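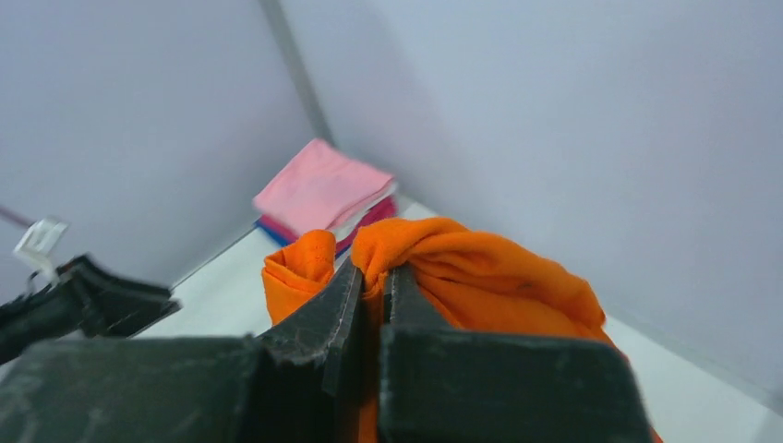
How to teach two arms to fold a cloth: a guide for new members of the Sombatkul student robotics club

Last update: 12/17/20

This page is for students who joined the club in November and want to record their first folding demonstrations on the two-arm table. I assume that you already passed the safety talk and that you can start the control computer by yourself. If you can't do this yet, please read the page "First evening in the lab" and come back.

The folding task is our part in the Drosten student challenge. The rules are short. The team receives a pile of folded cloths, the arms must take one, open it, fold it again and put it away. All the work must be done by the arms, and a person may not touch the cloth after the start signal. Our team from Brekovthorpe entered for the first time last year and we lost most of our points in the unfolding. For this reason the guide spends more words on the beginning of the task than on the end.

What you need

A free table with both arms switched on and moved to the home pose.
The stack of practice cloths, each one folded flat.
The white basket.
The recording program, which we call Doren. It is on the desktop of the control computer.
A partner. One person drives the arms and the other one watches the table and keeps a hand near the stop button.

Step 1. Prepare the table

Put the stack in the back left corner, close to the walls. Put the basket in the back right corner. Both arms must be able to reach the middle of the table without touching the one or the other. Move each arm slowly through its full reach and look at the cables during this. A cable should make a loose arch over the wrist. If it becomes straight at any point, stop and give it more length before you continue.

Please do not place bags, cups or phones inside the walls. The program learns from everything that the cameras see, and last year we threw away a whole evening of recordings on account of a jacket.

Step 2. Choose the cloth

Beginners should start with the orange one. Its color is very different from the walls and the table, so it is easy to find the edges on the screen. The white cloth is the most difficult and I ask you to leave it for later, when your hand is calm.

Lay the chosen cloth in the middle of the table. For the first recordings it may be flat. After you have 15 good recordings from a flat start, begin with the cloth crumpled.

Step 3. Make the first grasp

Open the gripper a little wider than you think is necessary. Go down with the fingers until they almost touch the table, then move forward into the cloth, and only then close. Many new drivers close too early and catch one thin fold, which slides out when the arm goes up.

With a crumpled cloth you will not see the corners. Take any thick part, lift it slowly, and let the rest hang. Usually one corner comes free and shows itself at the lowest point. Take this corner with the second arm. If no corner comes after the second try, put the cloth down and take it at another place. Do not shake it. The arms are not strong enough for shaking and the motors will go into error.

Keep the gripper force at the club setting. More force does not help much, and it leaves marks on the plastic fingers.

Step 4. Bring the two arms to the upper corners

This is the position from which all folds begin. The left arm holds the upper left corner and the right arm holds the upper right corner. The edge between them should be raised and nearly straight, while the lower part of the cloth rests on the table. A small slope to one side is allowed. Small creases are also allowed, they will go away in the next step.

Look at the wrists from the side. They should have almost the same height and they should point to each other. When one wrist is turned too much, the cable hook above it gets narrow, and after this the fold will be limited by the cable.

Pull the arms apart very gently until the raised edge has no deep waves. Stop there. If you pull more, one gripper loses the cloth and you must begin again from Step 3. 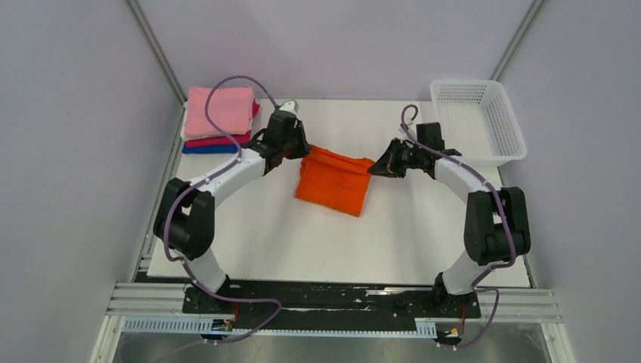

Step 5. Make the first fold

Move both arms at the same time, up and toward the far edge or the near edge, as you prefer, but use the same direction in all your recordings. Go slowly. One fold should take around 4 seconds. Lower the corners onto the opposite corners, wait a moment, and open the grippers.

Move the fingers straight back out of the cloth before you lift. When you lift first, the upper layer comes with the fingers and the fold is lost.

Step 6. Make the second fold

Now one arm holds the cloth down with closed fingers and the other arm takes the free side and brings it over. It is good to change the working arm between recordings. The program otherwise learns to use only one of them, and it becomes helpless when the cloth lies too far away.

Step 7. Put the cloth away

For the challenge, the folded cloth goes back on the stack. For practice you may also use the basket, which is more forgiving. Write in the notes which one you used.

Step 8. Save and name the recording

Press Stop in Doren only after both arms have returned to the home pose. Give the file your initials, the color of the cloth and the type of start (flat or crumpled). Mark it "good" or "bad". Please be strict with yourself here. A bad recording with a good mark makes more damage than a missing one.

How many recordings do we need?

Our goal is 100 good recordings for each type of start. At the moment we have 135 files from the flat start, but not all of them are checked, so please help with the checking if you are waiting for the table.

Common problems

The gripper closes but the cloth stays on the table. The fingers were too high. Go lower and try again.

The picture from the wrist camera is dark. Look if a piece of cloth hangs in front of the lens.

The arms do not move at the same time. Restart Doren and check that both arms are shown in green.

The fold is always crooked to the same side. Repeat the home calibration for both arms, and write it in the lab book.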